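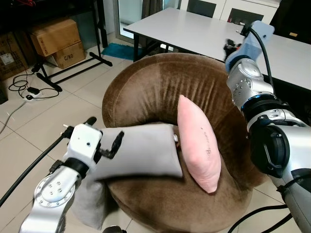 3. Materials and Methods

3.1 Selection of households and plants

The study was made with home gardeners who grow blueberry bushes in containers on balconies, terraces and small paved yards. Owners of open gardens were not included because roots in open soil are much less exposed to the changes of temperature that interest us. Invitations were left at two garden centers, Jaramillo and Clanov, and 113 households answered. From these, 80 households fulfilled the conditions and stayed in the study until the end. The conditions were that the plants had been in the same container for at least one full winter, that one adult person in the home was mainly responsible for watering, and that no automatic irrigation was installed.

All blueberry bushes in these households were included, also those which the owner considered to be weak or already lost. In total this gave 429 plants. Most households had more than one cultivar, but the labels were often missing, and we decided to record only whether the plant was of highbush or half-high type. When the type could not be decided by two of us independently, the plant was entered as "type unknown" and was kept for the analysis of watering but left out of the comparison between types.

3.2 Interviews

Each household was visited once for an interview. The interviews were done by Stella Mushi and Myrto Manolakis, who followed the same written guide, and they lasted 30 minutes. In a first trial we had asked the questions while standing beside the plants. The participants then answered mostly about what they saw in front of them at that moment, and very little about the winter. For this reason the interview was moved indoors, to the place where the person normally sits. The furniture differed much from home to home, from kitchen stools to upholstered armchairs with pillows (Figure 2), and we did not find that this had any influence on the length of the answers.

The guide had four parts: the history of the plants, the watering habits in the growing season, the watering habits after leaf fall, and the protection used against frost. For the third part we avoided the direct question "Do you water in winter?", as many persons feel that they should say yes. The participant was asked instead to tell when the watering can was put away and when it was taken out again. If the can was not put away at all, this was noted together with the last occasion of use that the person could remember.

Answers were written down by hand and read back to the participant before the interviewer left. Corrections made at this point were accepted as the final answer. No sound recordings were taken.

3.3 Examination of plants

After the interview the plants were examined by the same interviewer. The inner diameter of the container was measured at the upper rim, and the depth was measured on the outside. The material of the container was noted, and also whether it stood directly on the floor or was raised on feet or bricks. Condition was judged on a scale with five steps, from dead to fully healthy, using only the shoots of the last two seasons. A shoot was regarded as alive when the tissue below the bark was green after a light scratch with the fingernail. Not more than three shoots per plant were scratched, as several owners were worried about damage.

The acidity of the potting mix was measured in a sample taken halfway between the stem and the wall of the container. Where the owner had added fertilizer shortly before the visit, the sample was still taken, but the value was marked and was not used in the main model. Tandero potting mix was the product most often named by the participants. We did not try to verify this, and the brand of the mix is therefore not a variable in our analysis.

3.4 Treatment of data

The answers about winter watering were sorted into three groups: none, occasional and regular. Sorting was done by Ritu Shakya and Pantelis Economou, who did not take part in the visits and did not see the condition scores. Where they disagreed, the handwritten sheet was given to Huguette Gilbert, and her decision was used.

Plants in the same household cannot be treated as independent, since they share the same person, the same weather and often the same tap. We therefore used a mixed model for ordered categories with household as a random effect. Fixed effects were watering group, volume of the container, position on the floor or raised, and use of frost protection. The acidity of the mix was added in a second step, and plants without a valid measurement were left out from this step only.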